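Home Setup Care Repair Spares Contact

Plaver wearable teaching rig: setup and maintenance FAQ

Last updated: 23 September 2019

These answers cover the gloves, marker cubes, harness and head camera used to teach the Drodness arm cell. For faults on the arm itself, go to the Repair section.

What order should I power things up in?

Start the cell controller first, then the recorder, then the gloves. The recorder looks for the gloves only during its first 300 seconds. If you miss that window, restart the recorder. Restarting the gloves does nothing.

How tight should the harness be?

Tight enough that the straps do not slide when you raise both arms above your head. Fasten the harness over a plain shirt. Thick sweaters let the straps creep, and the camera angle goes with them. Check the fit once standing and once bending forward – a harness that is snug upright can still shift when you lean over the bench.

The software says "marker not found" on one hand. What now?

Wipe the cube faces with a dry microfiber cloth. Do not use alcohol, which lifts the ink. If the message stays, look for a scratched or peeling face. A single bad face is enough to drop tracking whenever that face is the one turned toward the camera. Replace the whole cube. Single faces can't be swapped in the field because the corners will not line up well enough for the solver.

Can I swap the left and right cubes?

No. They look alike, but each carries its own set of marker IDs. If they are swapped, the arm cell will accept the session and mirror the motion, so the mistake may go unseen until playback.

How do I run the reach check?

Put on the full rig and wait for a green light on each cube. Stand facing a flat wall at arm's length, raise both arms and bring the cubes to the wall. Hold still until the recorder beeps. Lower your arms, then repeat. The check passes when the two readings agree within 3 millimeters. Any flat, fixed surface will do, painted or bare, but avoid glass and glossy tile.
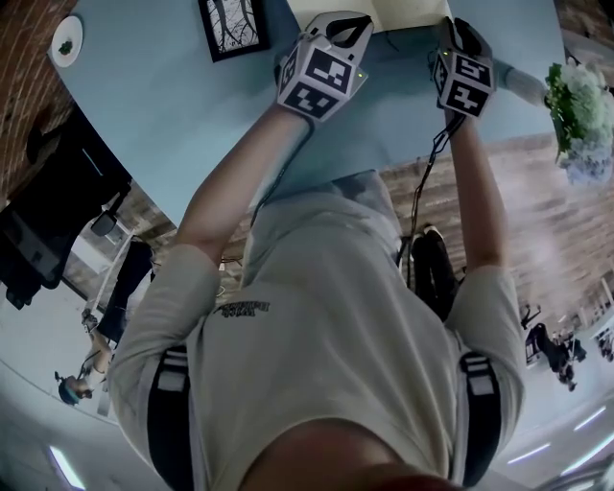
Evander Morrison asks whether the hold has to be done with straight elbows, and reports that his second reading drifts every time he locks them. Straight elbows are not required. A slight bend is easier to keep steady, and the solver reads only the cubes. Drift on the second reading usually comes from the shoulders tiring, so rest between holds.

How often does the rig need calibration?

After every 600 minutes of recording, after any cube change, and after any drop onto a hard floor. The recorder keeps the running total under Status. It does not count drops. Write those in the cell log.

What is error 479?

The recorder has lost a glove in the middle of a session. In most cases the cable has worked loose at the wrist plug. Push it home, turn the collar until it stops, and leave some slack at the elbow. Then route the rest along the forearm and clip it to the harness. If the error comes back with a new cable, the socket is worn and the glove must go in for repair.

Can the gloves be washed?

Remove the cube and its base plate first. Wash by hand in cool water with mild soap and dry flat overnight. Do not refit the cube to a damp glove – the base plate screws will rust into their inserts.

Where should the rig be stored?

Hang the harness. Lay the gloves palm down in the Menzies case, with the caps on the cubes. Do not coil the cables tighter than the width of your hand. Cases shipped before November have no cap slots, so use the foam insert.

Comments

Braulio Sandoval
The collar on ours turns forever and never stops. Stripped thread, or am I doing something wrong?

Alistair Urquhart
Stripped. Order the wrist plug kit under Spares. You will need the small Torx driver as well, it isn't in the bag.

Peter Kováčik
We run the Boron controller and the search window seems shorter than stated. Restarting the recorder does fix it.

Dougal Dunbar
Please add the torque for the base plate screws. I have cracked one insert already.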